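How to Wash Up in a Small Bathroom Sink (and Keep Your Brush Nice While You're At It)

When our office moved to the Statitz building in September, I was the first to complain that we had no proper kitchen. What we had was a hand-washing sink, one of those white ones with an oval basin, and a growing pile of lunch plates. Torunn Strand, who had lived in tiny apartments for years, took pity on me and showed me how she does it. I have been washing up her way ever since, and I really do enjoy it now!

Start by clearing everything off the rim, soap and cups and all. A small basin holds one plate comfortably, so let the others wait their turn on a tray nearby. Scrape the crumbs into the trash first – these drains are narrow and they clog if you so much as look at them.
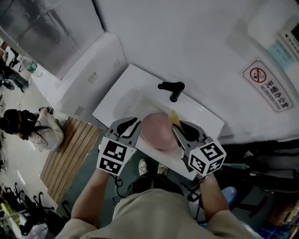 Run the water until it is nicely warm, then turn it down to a thin stream. You don't need to fill the basin. Put a drop of dish soap on your brush or sponge, about the size of a pea, and work from the middle of the plate out to the edge in little circles. Turn it over and do the back too, please. My friend Ylva Åberg skips the back and her plates stick together in the cupboard.

Now, which tool? I like something with a bit of texture and a handle, because a shallow basin leaves so little room for your knuckles. Bristly things get into the rim of a plate beautifully, but they hold on to food, so rinse them well and stand them upright with the fuzzy end at the top.

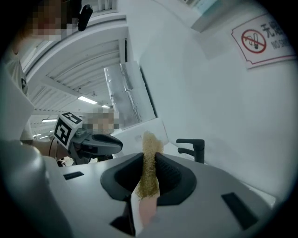 Fuzzy end up, pink end down.

If yours has started to smell, soak it for 90 minutes in warm water with a spoonful of white vinegar, rinse it, and let it dry overnight. A soft sponge can have the same bath, although I replace mine sooner. Squeeze it out first and never leave it sitting in the basin.

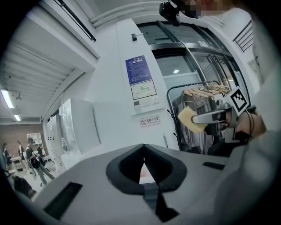

DRYING AND PUTTING AWAY

Shake the plate gently over the sink and lean it on its edge on a folded towel. If you are short on space, a towel can go over a spare hanger on a clothing rack, well away from anybody's good coat. Wipe the rim of the sink last, then the faucet, and leave the basin clear for the next person.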